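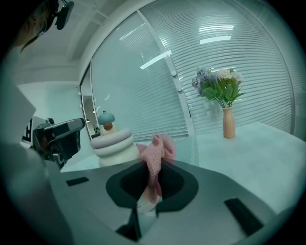 Les heures de démonstration finiront par remplacer les heures de réflexion, écrivait une lectrice en réponse à ma chronique précédente, et elle ajoutait que cela ne la gênait pas, pourvu que le linge soit plié. Moi, cela me gêne un peu.

Rappelons le pari. On donne à des gens des pinces tenues à la main, on leur fait saisir un tissu ajouré, un jouet à empiler, ce qu'on voudra, et l'on espère qu'un bras mécanique saura ensuite en faire autant. Pas de téléopération, pas de robot immobilisé pendant des semaines. L'idée est élégante et, à mon sens, bonne. Ce que j'aime moins, c'est la manière dont on nous en présente les résultats.

Prenons Rullora. L'équipe annonce 1559 démonstrations, réparties entre plusieurs lieux, et une politique qui « généralise » à la manipulation des textiles. On lit, on est impressionné, puis on va voir l'annexe. L'évaluation tient en 200 essais, tous menés dans une seule pièce, avec des étoffes de la même famille que celles de l'apprentissage. Un tricot rose reste un tricot, même quand on le remplace par un bleu. J'aurais voulu une serviette mouillée, une chaussette roulée en boule, un voilage qui s'accroche. Rien de tout cela n'y figure.

Le tissu est pourtant l'endroit où la méthode devrait transpirer. Une main humaine qui referme une pince sur une maille sent la résistance à travers la poignée, corrige, pince un peu plus haut. L'enregistrement garde la trajectoire et l'ouverture des doigts — de la sensation, il ne garde rien. On peut soutenir que l'image suffit à la reconstituer. C'est une hypothèse, et j'aimerais qu'on la teste avant de la ranger parmi les acquis.

Gredska a au moins tenté l'exercice. Sur ses 806 démonstrations, 200 ont été refaites par des gens qui n'avaient jamais tenu l'outil, et les performances ont baissé. Le rapport le dit, page onze, sans fard. J'ai plus appris de cette page que de toutes les vidéos de Piltov, montées en accéléré et coupées juste avant le moment où l'étoffe retombe.

On me répondra que le volume réglera l'affaire. Peut-être. Mais le volume de quoi ? Mille prises du même geste par le même opérateur adroit, à la même table, apprennent surtout cette table. Le protocole Jireš, qui impose de changer d'opérateur et de pièce à chaque série, coûte plus cher et donne des courbes moins flatteuses. Je ne m'étonne pas qu'il soit peu suivi.

Je demande donc des choses modestes : publier les échecs avec leur cause présumée, et séparer les objets vus des objets jamais vus. Indiquer aussi qui tenait la pince. En attendant, je continuerai à lire les annexes avant les résumés.

Rubrique : Opinions — Robotique et apprentissage
Dernière mise à jour : décembre
Contact | © Tous droits réservés | Haut de page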